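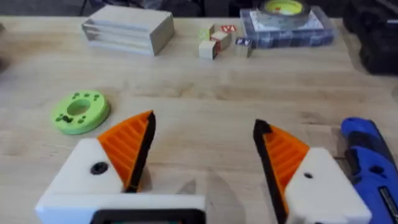
Gunnel Skjelbred wrote to say she has owned her Nasine for eleven winters and that the only thing wrong with it is the instruction leaflet, which she calls "a threat in four languages." We have rewritten the leaflet. It is now a threat in one language, with a diagram.

# Nasine Drip Kettle, 30 oz

The Nasine is a stovetop kettle for people who make pour-over coffee and would like to hit the filter. It has a long, thin spout, a lid that stays on when you tip it, and no app. It doesn't know what time you get up.

Water comes out slowly. This is the whole point of the thing, and also the subject of most of our returns. If you want to fill a hot water bottle or a pot of noodles, please buy the Clenwood, which pours like a garden hose and costs less.

## What you get

- Kettle, brushed stainless steel
- Lid with a beech knob (the knob unscrews, usually while you're drying it)
- One spare knob, for the above reason
- Leaflet

## Specs

| | |
|---|---|
| Capacity | 30 oz to the fill line |
| Weight, empty | 652 g |
| Spout length | 291 mm, measured along the curve |
| Handle | Beech, oiled |
| Works on | Gas, electric coil, glass top, induction |
| Price | $90 |

Yes, the weight is in grams and the capacity is in ounces. The kettle is made by Stitau, who use one, and sold by us, who use the other. We've asked each other to change.

## Using it

Fill to the line and stop. Past the line it spits from the spout as it comes to a boil, and the spout is aimed at whatever you left next to the stove.

Keep the flame smaller than the base. The handle sits well clear of the burner, but a big gas ring will find it eventually and your kitchen will smell like a campfire.

There's no whistle. We tried one on the Nordin, our older model, and heard from a lot of people who live with other people.

## Care

Empty it at night. If you have hard water, boil it once a month with a splash of white vinegar, then twice more with plain water, unless you enjoy coffee with a hint of pickle. Rub a little mineral oil into the handle when it starts to look gray. Don't put it in the dishwasher — the steel won't mind, but the beech will split, and we'll be able to tell.

## Spare parts

Knobs, handles and lids are sold separately and fit every Nasine we have shipped. Handles are out of stock until November. Lids are plentiful, as it seems people rarely lose them.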